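Drumbridge robotics, wk 4 handout. Collecting examples

Task: clear the air hockey table. Pile first, then the three paddles. One episode = one item moved. Target 902, we have 768. Vary start postion every time, don't always come in from the same side.

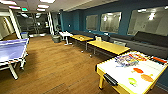 Amaral asked whether failed grasps should be binned. No. Keep them, label them "miss", seperate folder.

Next: hold back 100 for testing. Pick these BEFORE training.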